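What should we budget beyond the robot itself?

Cadeditz, posted 26th August

Our shop has quotes from two vendors for a humanoid to do light kitchen stocking. Both say "ready on delivery." I don't believe that. What costs did you run into after the purchase?

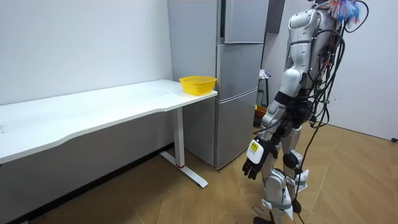
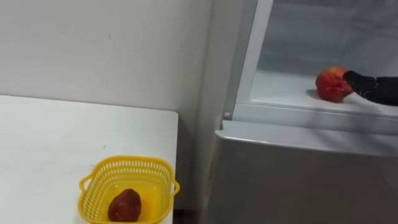

The job is fruit, a basket and a fridge, and that's all we want priced. One quote has 11 line items and I can't tell which ones matter.

Korkell

Spare hands and cables. Ask for the price of one replacement hand, in writing, before you talk about anything else. Our vendor wouldn't give one until April, after we'd signed. We also paid for 232 hours of setup help that the salesman had called optional. I'd cut your list to the 2 items you can't run without and make them defend the rest.

Vlachopoulos

just lease it

Stodby

Leasing isn't automatically cheaper. Read what it says about wear on the fingers. Ours billed $546 per visit, parts extra. And have them do your exact job, with your fridge, before you pay a deposit. A video doesn't count.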